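I finally gave in and bought baskets for the mail pile! Astalik had their February leftovers marked down, and I came home with more than I meant to. 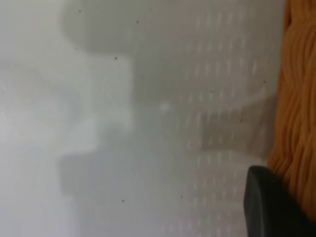
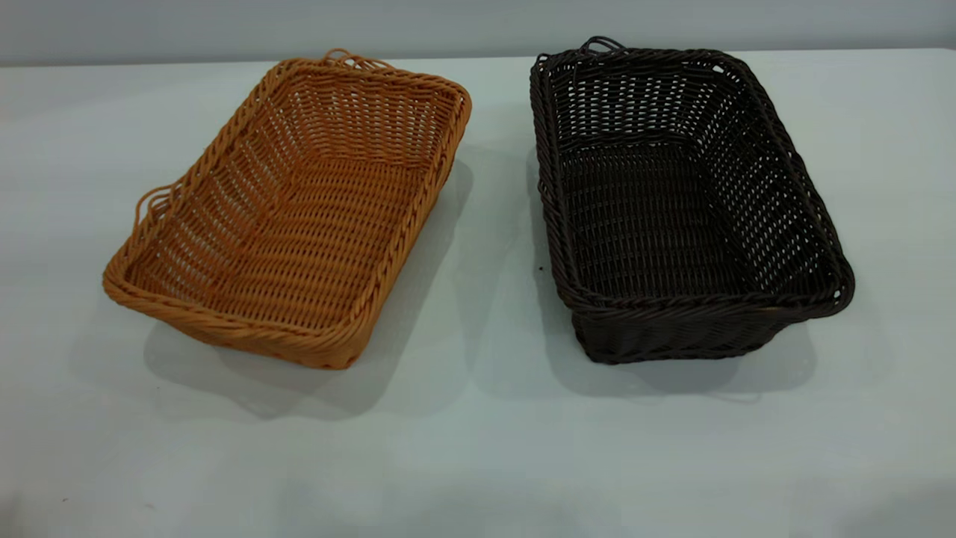 My problem is paper, mostly. Seed catalogs, coupons, the Trilesby flyer I keep meaning to read... it all lands by the front door and stays there. So the shallow tan basket gets anything I have to answer this week, and the deeper dark brown one gets the rest (I know myself). Next month I'm tackling the hall closet, so send me your tips by 20th March, please!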